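In Defense of the Boring Parts

December 9, 2021

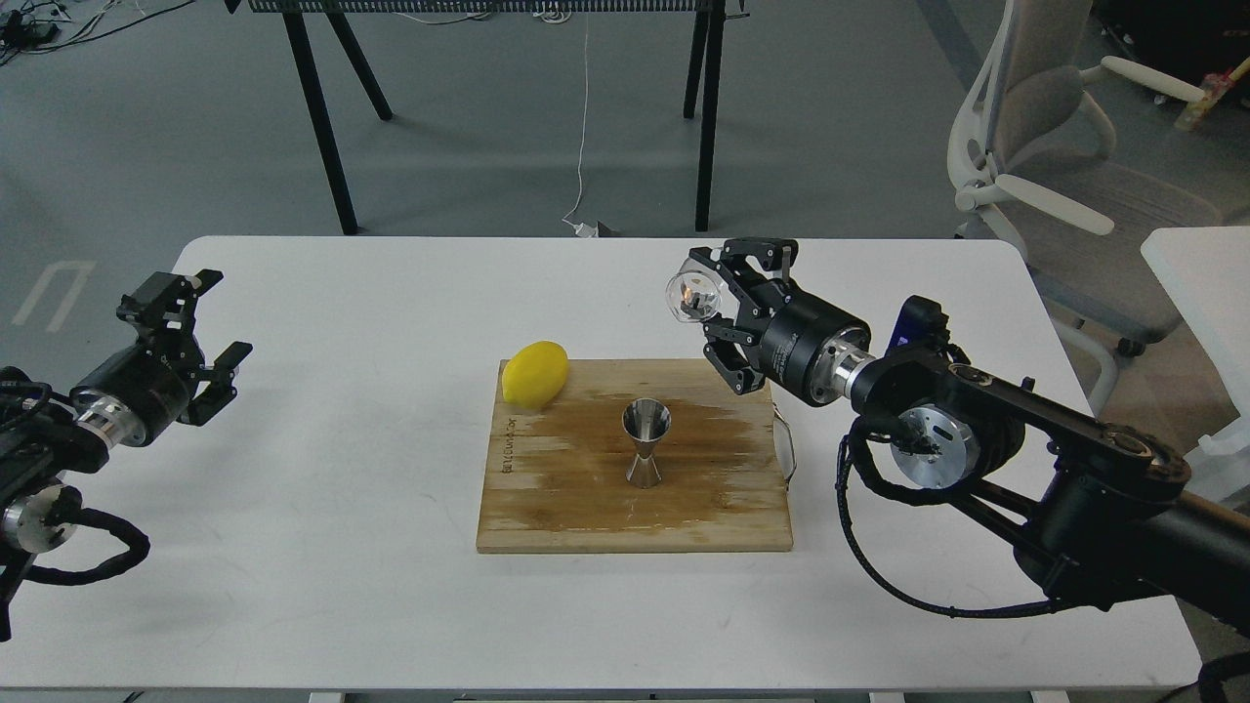 A jigger and a lemon on a cutting board.

Every old epic has a catalog in it somewhere. The armies line up, the fighting is finally about to start, and the poet clears his throat and tells you who came, from which town, with how many boats, and whose grandfather once insulted whose. Modern retellings cut this. The one I listened to this December, a very handsome audio production from Elbridge, got through the muster of the fleet in under a minute, and I have been cranky about it ever since.

I understand the economics. A listener doing dishes does not want 57 lines on the ships of some river valley whose king will be speared before lunch. I have skipped them too. The first time I read the Iliad I treated Book Two the way I treat the terms and conditions, and I came out the other end feeling I had read the whole thing, which was a lie I told people for years.

Then I read it properly, in a chair, and noticed how many of the dead I knew. A man goes down in the dust in one line and you think, wait, he was the one with the horses. He gets a death because he had an introduction. Take away the introduction and you are left with a lot of spear work done on strangers, and the retellers, who can tell something is missing, make up for it by giving everybody feelings. Achilles now has 13 pages of feelings before anyone has stolen anything from him.

The usual argument is that the lists were there to flatter the audience. Some local big shot paid for dinner and wanted his ancestor mentioned. Probably so! I don't see why that should count against them. Half the cathedrals in Europe were built on the same arrangement and we don't knock out the windows with donors in them.

My other complaint is about speed. These stories were long on purpose. A war that takes years ought to take up some of your evenings. The Mahabharata stops dead at the edge of the battlefield for a philosophical discussion, with two armies standing there, presumably getting hungry, and a 600-page version that hurries through it to reach the chariots has misjudged what people came for.

So bring back the boats. Print them small if you must, or put them in the back with the maps. I will read maybe 5 of them the first time through and feel bad about the rest, and that is how I would like it.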